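Folding clothes on the bed: how do you keep piles from turning back into one big heap?

Posted in Home & Laundry — Clothes Care
Tags: folding, bedroom, small spaces, hangers

**stirkance_flat9**

I do the whole week's laundry on Thursday and fold it on the bed, since that's the only flat surface big enough. The bed is next to the window, so the light is good, and I can walk up to it from one side only.

My problem is the order of things. I start out fine, with a couple of decent stacks toward the back of the bed. Then I get to the long, thin stuff that won't fold square on its own, I need room to spread it out, and I start pushing the finished stacks around to make that room. By the end one of them has always slumped over and I'm refolding it. It takes me 50 minutes and I think it should take half that. 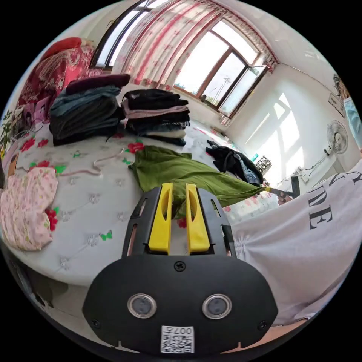 I've tried folding on the floor (bad for my knees) and on the kitchen table (too small, and there's always something on it). I also have a bunch of plastic hangers and never know what should go on one and what should be folded. Right now I decide piece by piece and I'm sure that slows me down.

So two things. Is there an order that works better on a bed? And do you sort out the hanging stuff first or last? I'm in a small apartment with one closet rod, if that matters.

---

**Mircea Toma**

Sort before you fold anything. It sounds like an extra step, but it's the one that saves the time.

When I bring the basket in I dump it at the foot of the bed and pull out everything that will go on a hanger. Shirts with collars, dresses, anything thin that creases when you look at it. Those get hung right away and carried to the rod, so they're off the bed before I start. If you leave hangers lying on the cover you'll keep setting clothes on top of them.

Then I fold in this order:

1. Jeans and other heavy pants. They make a steady bottom for a stack.
2. Sweaters and sweatshirts.
3. T-shirts.
4. Thin or slippery things that didn't go on a hanger.
5. Socks and underwear, which I don't fold at all. They go in the drawer.

Keep the stacks low. A mattress gives when you lean on it and a tall stack will go over every time. I stop at 9 pieces and start a new one. If you have a tray or a big cutting board, put it under the stacks and they'll stay put much better than on a quilt.

For long pieces, get a second person if there's one in the house. Each of you takes an end, pull it until it's flat, then walk the ends together. You're holding it up off the bed, so you don't have to clear a space for it and the stacks can stay where they are. My son and I do sheets and tablecloths this way and it goes fast. It works on clothes too, especially soft cloth that has picked up creases in the dryer.

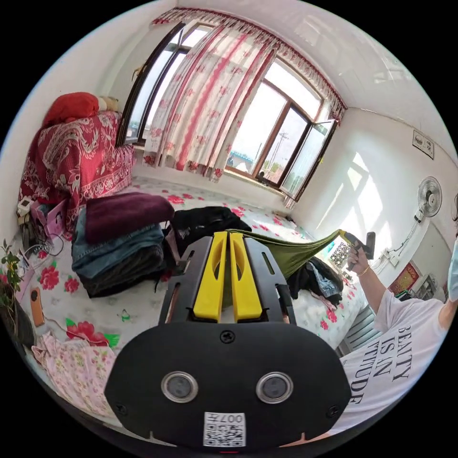 One more thing about pulling. Do it gently on knits. Woven cotton can take a good tug, but a T-shirt that gets yanked at the hem every week will end up longer on one side. I ruined a good one like that. With knits I lay the shirt face down, smooth it with my hands from the middle out, and fold the sides in.

If you're on your own, use the edge of the bed. Let half the piece hang down the side, smooth the top half, then bring the hanging half up over it. You only need a strip of bed as wide as the garment.

And put the finished stacks away as you go. I know everybody would like to make one trip at the end, but if the bed is the only place you have to work, you need it back.

---

**jamutton**

i just hang everything. bought 50 hangers and never looked back. jeans too, folded over the bar

---

**Lucian Lazăr**

Mircea's order is good. I do mine a little differently, so take what's useful.

I fold by drawer instead of by type. Everything for the top drawer gets folded together, then put away, then the next drawer. There's never more than one stack on the bed, so there's nothing to knock over. The drawback is that you have to dig through the pile to find what you need, which is fine with a small load and annoying with a big one.

On the hanging question, with one rod I would be strict about it. I gave myself 12 hangers for everyday clothes and a few more for coats. If they're full, the next thing gets folded. Once I had a fixed number I stopped thinking about each shirt. What jamutton does works if you have the closet for it, but on a short rod the clothes get squeezed and come out creased anyway.

Also, clear the bed first. Phone, chargers, bags, whatever else ended up there during the day. I used to fold around all that and lost a good part of the space to it — a chair next to the bed is enough to hold it. Extra quilts and pillows can go up against the wall.

I wouldn't worry too much about the total time. A full week for one person takes me a bit over half an hour, and that's with the radio on.

---

**stirkance_flat9**

Thanks, all. I tried hanging first and it did help, mostly because I wasn't stopping to decide. The low stacks helped too. I don't have a tray big enough, but I used the lid of a storage box and that held fine.

Still working on the long things. Hanging half over the edge works for everything except one wrap skirt, and I may just give that one a hanger.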